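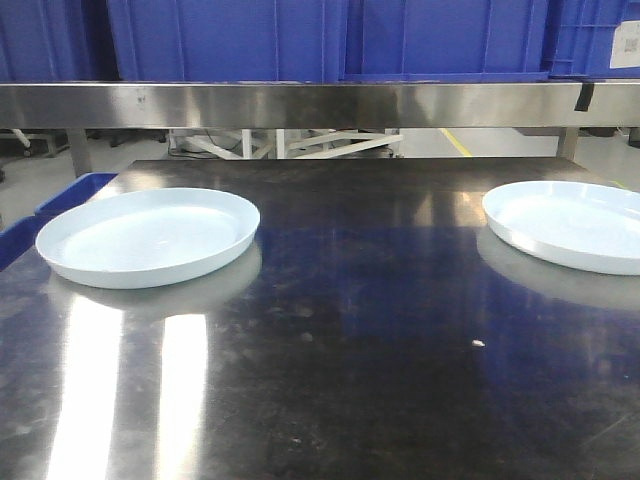 How to Get Streaks Off Stainless Steel (and Keep Them Off Until Lunch)

Posted May 4, 2021 by Dede Adjei

Stainless steel got its name from somebody who never owned any. It stains. It also smears, spots, and keeps a detailed record of every hand that has leaned on it. I ran the prep kitchen at Kpodo for 14 years, and I have wiped down more steel than I care to add up. The method below is the one I still use at home, on a counter I swore I would never buy.

What you need

Dish soap, the plain kind
Warm water
White vinegar in a spray bottle
3 microfiber cloths, washed without fabric softener
A few drops of mineral oil (food grade if you put food on the surface)

That's the whole list. You can spend more money. I have a shelf of cans under the sink to prove it, and they mostly smell like a lemon's lawyer.

Step 1. Find the grain

Get your eyes down close to the surface and look for fine lines running one way. Wipe along them every time. Going across the lines pushes grease into them, and then it sits there looking at you. If your steel has a mirror finish and you can't find any lines, pick a direction and be loyal to it.

Step 2. Wash it first

Everybody skips this one. Polish on top of grease gives you shiny grease. Put a small squirt of soap in a bowl of warm water, wring the first cloth out well, and wash the whole surface. Pay attention to the front edge, where people rest their forearms while telling you they'd love to help.

Rinse with clean water and the same cloth, also rinsed. Leftover soap causes half the streaks people write to me about.

Step 3. Dry it right away

Don't let it air dry. If your water is hard, each drop leaves a little white ring behind. Use the second cloth and keep going until it squeaks.

Step 4. Vinegar

Spray lightly, wait 5 minutes if you have water spots and no time at all if you don't, then wipe along the grain. Wipe it again with plain water and dry it. Never use vinegar on anything you've just cleaned with bleach, and keep bleach away from stainless in general. It pits the metal, and a pit is forever.

Step 5. Oil, but hardly any

Put two or three drops on the third cloth and rub them in. Then buff until you think you've taken it all off. You haven't. Buff again. Abdul-Rahman Ayaaba, who had the station next to mine, once used a quarter of a bottle on the pass, and we were chasing a bowl of chopped onions down it all evening.

What to leave in the cupboard

Steel wool sheds bits that rust. Scouring powder scratches, and a scratch on a polished top shows up from the next room. For burnt-on food, make a paste of baking soda and water, leave it for a while, and rub gently with the grain.

How often

Soap and water daily. Vinegar when you see spots. Oil once a week if you're keen, or when your mother-in-law's car pulls up. I did mine this morning and there's already a thumbprint on it.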